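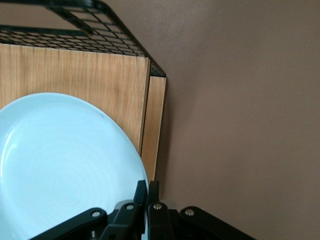 About Ratdale

Ratdale is an amateur esports club and a small tournament organiser. We run teams, we run leagues, we run a monthly LAN, and in between we argue about patch notes. If you've come from the bracket page and want to know who's behind it, read on. If you want to sign up for something, skip to the bottom.

Who we are

Started as one Rocket League trio and a spreadsheet. The trio split up (amicably, mostly), the spreadsheet got bigger, other people began asking if they could be in it. That was the first Ratdale Open. Twenty-odd matches over one very long Sunday, results typed in by hand, a final that finished well past midnight with both teams asking if they could just toss a coin. They couldn't. Best of seven, went the distance.

Now there are 9 of us on the admin side and 300 players registered across all our games. Everyone on the admin side also plays. We have rules about that, see further down.

The club is run by Hiba Khasawneh. She started out as a substitute for the second team, then captain, then ended up doing fixtures as she was the only one who answered messages before noon. She still plays support, still complains about it. If you email us it's mostly her who replies.

What we do

Leagues first. Two seasons a year, open division and closed division. Open is open, any rank, any platform the game allows, turn up with a full roster and you're in. Closed is by promotion only. Bottom two go down, top two come up, no wildcards. People ask for wildcards every season. Still no.

Then the monthly LAN, which is smaller than people expect. Bring your own controller or mouse and keyboard, your own headset, and your own extension lead if you've got one. Name on it please. We have a box of unclaimed leads under the desk that nobody has come back for.

Then coaching. Informal. A couple of our more experienced players sit in on scrims and go through replays after. Free for members. Not a route to going pro and we won't pretend it is, but if you keep losing the same fight on the same map it's worth an evening.

And the Tridorero Cup, our one big event. More on that below.

Games we cover

Rocket League, 3v3 and 2v2. Our oldest league and still the busiest.

Valorant. Open division only at the moment, closed division to come when there are enough settled rosters.

Counter-Strike. Small but very loud.

League of Legends. Comes and goes. Getting five people free on the same night is the real boss fight.

Fighting games. Mixed bracket at the LAN, double elimination, the game is picked by vote the week before. Tekken wins the vote a lot.

We don't run battle royale events. Tried it, lobby sizes were a nightmare, scoring worse. Please don't send us a proposal for it unless you're also offering to do the scoring.

Our teams

Tridari is the first team. Rocket League, been in our colours the longest, enters outside tournaments as well as our own. Plays a slow, patient game that drives our casters up the wall and wins more than it looks like it should. They've lost the lower bracket final of the Cup twice and would prefer it if we stopped bringing it up.

Ignacio is the second team, and yes, it's called that after the goalkeeper bot they used to practise against. They renamed the bot, the name stuck to the team, there's no deeper story. Ignacio is where new players usually start. Faster, messier, good fun to watch. Roster changes a lot so check the teams page, this one goes out of date quickly.

We also field a Valorant five when we can get five. No name yet. Suggestions have been recieved, most of them can't be printed.

Trials for both Rocket League teams happen between seasons. Three scrims, mixed line-ups, then a chat. We look at comms as much as mechanics. Somebody who can hit a ceiling shot but goes quiet when they're two goals down is going to have a hard time with us.

The Tridorero Cup

Once a year, in November. Rocket League main event, fighting game side bracket, both at the LAN venue with the early rounds played online. Up to 20 teams in the main event. Sixteen would make a much tidier bracket, we know, so play-ins sort out the extra places.

Format is play-ins, then double elimination. Best of five all the way to the upper final, best of seven after that. Bracket reset in the grand final if the lower bracket side wins the first series. This has caused shouting. It's in the rulebook, it has always been in the rulebook, please read the rulebook.

Prize pool comes from entry fees and goes back out to the top four. The club keeps nothing from it. The venue is paid for out of memberships.

What you get for winning besides money: the trophy for a year, your team name on the base, and first pick of seat at every LAN until the next Cup. People care about the seat more than the trophy. It's the one by the radiator.

How we run things

Admins who play in an event don't make rulings in that event. Full stop. If it's a dispute involving Tridari or Ignacio, somebody with no team in the bracket decides it, and if there isn't one we ask an admin from another club. Has happened. Went fine.

Disputes go in during the match or within 20 minutes of it ending. With a screenshot or clip. "He was definately lagging on purpose" on its own isn't a dispute.

No-shows: ten minutes' grace, then a game loss, then a forfeit. Message your opponent if you're going to be late, most teams are happy to wait. The ones who don't get a message aren't.

Smurfing gets you removed. Account sharing gets you removed. Tournament play is done on your main account, registered before the roster lock.

Chat. Banter's fine, abuse isn't, and the admin on the night decides which is which. Racist, sexist or homophobic language, you're out, no warning first. We've had to do it, including to a team that was winning. We'd do it again.

Under-18s are welcome in the online leagues with a parent or guardian's consent on the form. For the LAN, under-16s need an adult with them for the whole session, not just dropped off.

Streams and casting

Featured matches go out live, one a week in season, the whole final day for the Cup. Casters are club members. Some are very good. Some are learning, on air, in front of you. Be nice in chat.

There's a short delay on the stream to stop people sniping info. If you're in the match, don't have the stream open. Even muted. Even on your phone face down.

Replays stay up till the end of the following season then we clear them, storage isn't free. Download your own if you want to keep it.

Want to cast? Send us a recording of you talking over any match, one full game, no editing. Doesn't need to be polished. We're mainly checking you can keep up and that your mic works.

Membership

Free to join the online leagues. Entry fee for the Cup only.

Paid membership covers the LAN, coaching, and voting on club stuff (games list, rule changes, shirt colour, which took far longer than the rule changes). Monthly, cancel when you like. Students pay half. If money's the problem get in touch anyway, we keep a few LAN places back every month and don't ask questions.

Shirts are ordered in one batch before the Cup. Miss the batch, wait a year. Sizes run small.

Sponsors

Not at the moment. We've been asked by a couple of betting and skin-trading sites and said no, and will keep saying no. Local businesses, different matter. A shop that wants its name on the bracket page in return for a few prizes or a decent router, please do write.

Getting in touch

Playing in a league: sign-up form on the leagues page. One person per team fills it in, ideally the captain, and ideally with everybody's names spelled the way they're spelled in game. This takes up more of our evenings than anything else.

Trials: trials form, same page, say which team and which role.

Anything else: the contact form. Hiba or one of the other admins will get back to you, usually within 2 days, slower in Cup week. Don't message admins privately about rulings, it all goes through the form so there's a record.

Match night problems go in the help channel on the server, not the form. The form won't be read until the morning.

Page last updated November 19, 2021. Teams section needs redoing, will get to it after the Cup.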